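The Case for Paying Demonstrators Properly
13/10/2021 | By Gaurav Singhal
3 min read

Institutions that collect robot demonstrations tend to spend their money in a familiar order. The arm comes first, then the computing, then the software licenses, and whatever is left goes to the people who show the arm what to do. At Cesura we followed that order for 2 years. I wish to argue that it is the wrong one, and that the wages and training of demonstrators should be settled before any equipment is bought.

The work itself is poorly understood outside the room in which it is done. A demonstrator guides the arm through a task, either by taking hold of it and moving it directly or by steering it from a control station. The motion is recorded, and a model is later trained to reproduce it. From a distance this looks like clerical labor, and many employers price it accordingly. Our own first job posting asked for "basic computer skills" and little else.

The recordings from that period were of mixed quality. In our July review, Donnie Dalgleish went through 200 of them and set aside 100 as unfit for training. Few contained an outright failure. Most had been completed, but with long hesitations, needless changes of direction, or a grasp that the operator would have been unable to repeat. A model has no means of knowing that a pause came from a tired wrist or a confusing camera view. It takes the pause as part of the task.

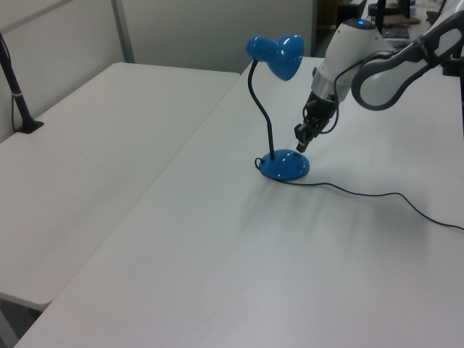 Household objects make the point better than factory parts do. A machined block offers flat faces and a fixed shape, and almost anyone can learn to pick it up within a morning. A desk lamp with a flexible neck is another matter. The operator must decide whether to take it by the stem or by some other part, how closely to approach, and what the cord will do once the base begins to move. These are judgments, and they improve with practice and with good instruction. An employee who expects to leave within the month has little cause to develop them.

The usual objection is one of scale. The Farka group, whose position I respect, holds that a large enough body of demonstrations will absorb the faults of any single operator, and that money is therefore better spent on volume. There is some truth in this where the faults are random. Ours were not. Operators who sit next to each other copy each other's habits, and a bad habit shared by 9 people is recorded as though it were the correct method.

A second objection is that demonstrators will not be needed for long. Perhaps so, although the same was said when our program opened, and we have since added a second shift. Planning for the end of a job is no excuse for managing it badly while it exists.

I would propose that any laboratory starting this work adopt three measures. Demonstrators should be hired on contracts of a year or more. They should see the results of the models trained on their recordings, as is already the practice at Drerkis. And they should have the authority to discard their own poor attempts without loss of pay — a small matter on paper, but the one our staff raised most often.

Cesura adopted the last of these in its current budget. The contracts remain under discussion.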